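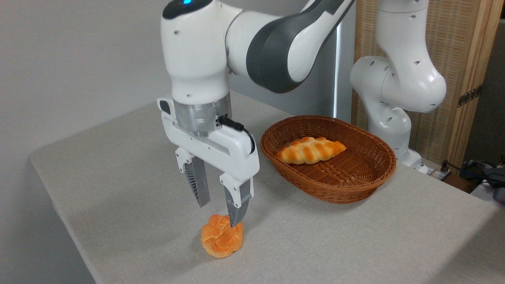

Brötchen sind gemein. Schrauben, Dosen, Holzklötze, das macht so ein Arm alles brav mit, aber kaum kommt etwas Weiches mit Kruste dran, fängt der Ärger an. Weil mich nach dem letzten Beitrag einige gefragt haben, warum es bei mir in der Werkstatt zwei Wochen lang nach Bäckerei roch, schreibe ich mal auf, was schiefgegangen ist und was ich inzwischen anders mache. Vielleicht spart sich jemand damit eine Tüte Krümel.

Angefangen hat es im Februar. Die Aufgabe klang harmlos: ein Brötchen vom Tisch nehmen und in einen Korb legen. Beim ersten Durchgang klappte das wunderbar, beim zweiten auch, und dann kam Nummer 13. Der Greifer fuhr herunter, die Finger gingen zu, und statt anzuhalten drückte das Ding einfach weiter. Das Brötchen gab seitlich nach, rutschte ein Stück, und der Arm schob es samt Tischtuch Richtung Kante. Ich stand natürlich genau auf der falschen Seite und musste mich über den halben Tisch strecken, um an den Notaus zu kommen. Nicht schlau! Passiert ist nichts, aber der Schreck saß.

Tipp eins, und der ist mir der wichtigste: Der Notaus gehört dahin, wo ihr steht, und zwar bevor der Strom an ist. Ich habe meinen jetzt an einem kurzen Brett an der vorderen Tischkante festgeschraubt. Vorher lag er lose irgendwo hinten beim Kabelsalat, und da nützt er gar nichts.

Dann die Kraft. Ich hatte die Greifkraft noch von den Holzklötzen drin, also bei 40 Newton. Für Holz völlig in Ordnung, für ein Milchbrötchen eine Katastrophe. Geht mit dem kleinsten Wert los, den die Steuerung zulässt, und tastet euch hoch, bis das Teil beim Anheben gerade so nicht mehr rutscht. Und schreibt den Wert auf einen Zettel am Arm! Ich vergesse so etwas sonst bis zum nächsten Morgen.

Der eigentliche Fehler lag aber woanders, und darauf hat mich erst Ismael Lacerda gebracht, dem ich abends am Telefon mein Leid geklagt habe. Er wollte wissen, wie hoch der Tisch in der Steuerung eingetragen ist. Äh. Eingetragen war die nackte Platte, und inzwischen lag ein dicker Stoff drauf. Das sind nur ein paar Millimeter, aber wenn die Fingerspitzen ohnehin knapp über dem Tisch arbeiten, reicht das, und sie bleiben im Stoff hängen. Also: nach jeder neuen Unterlage die Höhe neu einmessen. Und die Decke bitte glatt ziehen und unter der Tischkante festklemmen, Falten sind auch Höhe.

Was ihr bei Lebensmitteln gerne überseht (ich auch), sind die Rillen an den Fingern. Die halten prima fest, sammeln aber alles, was von der Kruste abgeht, und Eistreiche macht daraus einen klebrigen Film. Dann löst sich das Brötchen beim Öffnen nicht richtig und fällt schief in den Korb, oder daneben. Ich gehe jetzt nach jeder Runde mit einer trockenen Zahnbürste durch und am Ende mit einem feuchten Lappen. Strom vorher aus, Finger nie zwischen die Backen, auch nicht „nur ganz kurz“.

Noch ein paar Kleinigkeiten, ungeordnet:

Probebrote vom Vortag nehmen. Frische sind zu weich, ganz alte zu hart, und mit beiden stellt man sich die Werte falsch ein. Gegessen wird davon hinterher nichts mehr, auch wenn es schade ist.

Den Korb gegen Wegrutschen sichern. Ein Stück Antirutschmatte von Flulex drunter, fertig.

Kabel am Greifer in jeder Endlage anschauen. Meins hatte in einer einzigen Stellung Zug, und genau die kam beim Ablegen vor.

Bei zwei Armen an einem Tisch den zweiten wegklappen und stromlos machen, wenn er nicht gebraucht wird — ich habe mich schon einmal mit dem Ellbogen an einem verheddert, der gar nicht dran war.

Und mit halber Geschwindigkeit testen. Ja, das dauert und man wird dabei ungeduldig. Ich hole mir inzwischen einen Kaffeebecher dazu und stelle ihn auf die Fensterbank, ganz weit weg vom Tisch.

Mit den neuen Einstellungen läuft es bisher ordentlich. Als Nächstes will ich an die langen Zöpfe ran, bei denen weiß ich noch nicht, wo man sie am besten packt. In der Mitte biegen sie durch, am Ende kippen sie. Wer da eine Idee hat, gerne unten in die Kommentare!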